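Handheld Gripper Kit Review, Meeting Minutes
December 14, 2022

Present: Tormod Lindholm, Frøydis Eklund, Sowmya Kamath, Ottar Haugen, and me (Mireille Bitar, taking notes again). Ottar had to leave before the last item.

I've typed these up from my notebook, so if I put words in your mouth, write back and I'll fix it before these go in the shared folder.

1. Last meeting's notes

Accepted. Sowmya asked for one fix: she said the Tinel quote did include shipping, and I had written that it didn't. Fixed.

2. Where we are with the Dilov kit

Quick recap for Ottar, who missed the last one. We have the Dilov handheld set on trial for 30 days, and it comes as a matched pair of grippers with the tracking cubes, two chargers, the calibration board and a year of their software. Tormod opened by saying he likes it. Frøydis said she likes it too but wants us to stop saying so before we've talked about the price, and that got us going nicely.

Sowmya put the session log up on the screen. We have recorded 1038 demonstrations with the kit, all on the short tabletop tasks (pick up, move, put down, and the lid one). Of those, 547 were usable straight out of the software with no cleanup at all. I thought that sounded awful! Sowmya thinks it's pretty decent for people who are still learning, and she pointed out that the early sessions drag the number way down. Tormod wants to see it split by operator. Sowmya would prefer to split it by task first. We agreed she'd do both and send them to everybody.

Most of the rejected ones have the same problem, where the tracking drops for a moment and the path has a jump in it. Frøydis has been going through these one at a time (thank you, Frøydis) and thinks it mostly happens when the wrist turns so far that the cube's patterns face away from the cameras. She has started telling people to keep their elbows in and turn their whole body a bit instead. Ottar asked if that makes the demonstrations look stiff. Frøydis said yes, a little, and she doesn't love it.

3. Comfort and handling

This took much longer than I'd planned for, but I think it was the most useful part of the meeting.

Ottar tried the pair for the first time before we sat down and his first comment was about the weight out in front. He doesn't find them heavy exactly, it's more that the weight is all past the hand, and he could feel it in his forearms pretty quickly. Tormod said you get used to it. Sowmya said you get used to it and then your thumb hurts. She'd like us to cap sessions and switch people out, and I'm with her on that.

The finger pads came up again. Two of us have had a pad start to peel at the corner. Dilov mailed replacements without any fuss, but Frøydis wants to know what a set costs once the trial is over, and I couldn't find it anywhere on the price sheet. I'll ask.

Tormod brought up the indicator light. He finds it really handy for knowing the unit is on, but the manual has one page on what the colors mean and another page that says something different. Ottar read both pages out loud and we still didn't agree. I'll add it to my list for Dilov.

Sowmya also asked about left-handed use. The two sides aren't quite the same in how the trigger sits, and she keeps reaching for the wrong one. No answer yet.

4. Comparing with Tinel

We did this more briefly than Tinel probably deserves. Their kit is cheaper and lighter, and it tracks from a camera on the gripper itself, so there's nothing to set up around the room. On the other hand, their software only exports in their own format, and Sowmya would have to write a converter and then keep it alive every time they update. She said she'd do it if we all felt strongly — nobody felt strongly.

Ottar thinks we're being a bit unfair, as we've had weeks with one kit and a video call with the other. He'd like Tinel to send a loaner in January. Frøydis is fine with that as long as it doesn't hold up the decision on Dilov. Tormod isn't so fine with it, and would just as soon buy and get going. We went back and forth and landed on asking Tinel, with no promise either way.

5. Session setup and the room

I asked for this item. We've been running standing sessions at the white table, with the operator starting a few steps back and walking in. Tormod likes the walk-in start and wants to keep it for all the new recordings. Frøydis asked that we write the start position down properly, with tape on the floor, so that people stop guessing. 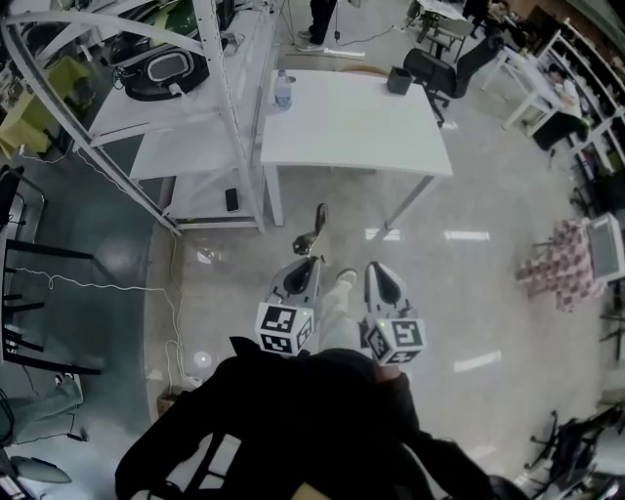 Dilov grippers in hand, facing the white table.

Sowmya wants the floor cleared before anyone starts walking with both hands full. Her exact words were that she'd like to look at the table and not at her feet. I agree, and I'd like cables moved to the walls wherever they'll reach. Tormod will do a checklist, one page, and please keep it to one page, Tormod!

We also talked about what goes on the table. For the next batch we're sticking with everyday things like bottles and cups, and leaving the small parts for later. Ottar asked for a few see-through items in the mix, and Sowmya said fine, but she'd like them tagged so she can pull them out if they cause trouble.

6. Service plan

Dilov sells support through Sandberg, and there are 3 levels. The cheapest is email only. The middle one adds a replacement unit by mail if something breaks. The top one includes an on-site visit and training, and we all agreed we don't need the training at this point. Frøydis and I both lean toward the middle one. Tormod asked what happens to the recordings on a unit that gets sent back, and it's a good question that the Sandberg sheet doesn't cover. I'll call them.

Ottar left here and said to count him as a yes for the middle plan.

7. Where this fits with Eresum

Short one. The Eresum project needs two-handed data from us, and it doesn't much matter to them which kit it comes from as long as the format is the one we agreed on. Sowmya has sent them a small sample from the Dilov sessions and is waiting to hear back. If they come back unhappy, we reopen item 4.

Decisions

We keep the Dilov kit through the end of the trial and hold off on the order until we hear from Eresum.
Middle service plan if we buy, assuming Sandberg has a decent answer about the recordings.
Operators swap out during long sessions. Sowmya sets the limit.

To do

Mireille: ask Dilov about pad prices, the light colors and the left-hand trigger. Call Sandberg.
Sowmya: usable recordings by task and by operator. Chase Eresum.
Tormod: one-page room checklist.
Frøydis: tape for the start position, and a short note on wrist angles for new operators.
Ottar: write to Tinel about a loaner.

Next meeting is in January, once we've heard from Eresum. I'll send a few times around. Sowmya has asked that we do it in the small room with the door that closes.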